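Segunda temporada del proyecto Trenach

Llevo varias semanas sin escribir porque el final de curso se juntó con las entregas. Retomo donde lo dejé: el proyecto Trenach, que es como llamamos en el club de robótica de la facultad a nuestro intento de que un robot doméstico simulado encuentre y ordene cosas en un salón. El robot físico sigue sin presupuesto, así que todo pasa dentro del simulador.

En diciembre presentamos la primera versión en el concurso interno. Quedamos a mitad de tabla. El fallo principal fue la navegación: el robot se acercaba demasiado a los muebles, perdía la referencia y daba vueltas. Desde entonces hemos cambiado casi todo el módulo de planificación, que ahora se llama Asitz, y hemos rehecho las escenas.

La escena en la que más tiempo hemos metido es la del salón con el mueble del televisor. Parece fácil y no lo es. Una pantalla negra grande ocupa mucha imagen y da muy poca información, y el detector que usábamos la confundía con la pared cuando había poca luz. Para entrenarlo sacamos vistas desde arriba y en diagonal, que son las que peor se le daban.
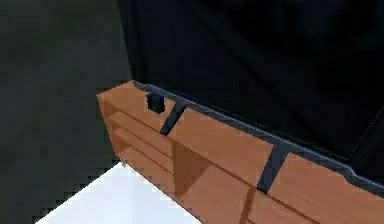
El televisor sobre el mueble de madera, visto desde arriba en el simulador.

Con esas vistas rehicimos el conjunto de datos. Lo etiquetamos a mano entre todos, por turnos, en dos tardes bastante largas. Tuvimos que ponernos de acuerdo en cosas tontas, por ejemplo si las patas del televisor cuentan como televisor o como obstáculo aparte. Al final cuentan como televisor. También decidimos no etiquetar las sombras, aunque una parte del grupo quería hacerlo.

El segundo problema son los objetos pequeños. En las pruebas del año pasado el mueble estaba vacío y el robot solo tenía que llegar. Ahora hay cosas encima, cerca de la base de la pantalla, y unas tapan a otras.

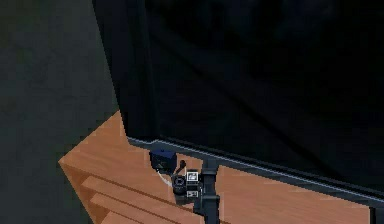
Para separar esas piezas usamos Dursun, una herramienta que escribió una promoción anterior del club y que nadie había tocado en años. Agrupa los puntos por color y profundidad. Funciona bien con las cajas y regular con los cables – un cable fino se lo come casi siempre y lo pega a lo que tenga debajo. De momento lo tratamos como zona que no se toca y seguimos.

El rendimiento también ha mejorado. Una ejecución completa tarda ahora 10 minutos en el ordenador del laboratorio, y podemos dejar en cola hasta 35 por la noche. Por la mañana alguien revisa los registros y apunta en la hoja compartida qué ha fallado. Es la parte más aburrida del proyecto y la que más nos ha enseñado. Casi todos los errores graves que hemos corregido este curso salieron de esa hoja.

Lo último en lo que estamos trabajando es la aproximación desde lejos. El robot tiene que ver el mueble desde el otro lado de la sala, calcular por dónde ir y llegar con la pinza bien orientada. El suelo blanco tiene reflejos y eso estropea la estimación de distancia. Hemos probado a bajar el brillo del material, pero nos parece hacer trampa, así que lo hemos vuelto a dejar como estaba.
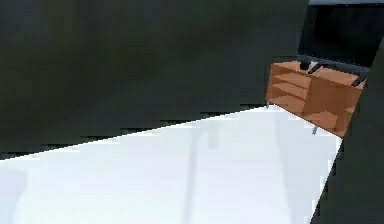 El mueble al fondo, al otro lado del suelo blanco, con la pinza en primer plano.

El siguiente paso es inscribirnos en la liga Grutura, que este año tiene una categoría solo de simulación. Las bases piden un vídeo, el código y una memoria corta. El código está más o menos presentable. La memoria está sin empezar y me ha tocado a mí.

Si estudias en la facultad y quieres entrar en el club, el local abre los martes por la tarde durante el curso. No hace falta saber programar muy bien, con algo de Python es suficiente para empezar a revisar registros. En cuanto tengamos limpio el repositorio pondré el enlace en la columna de la derecha.

Publicado el 29 de julio de 2022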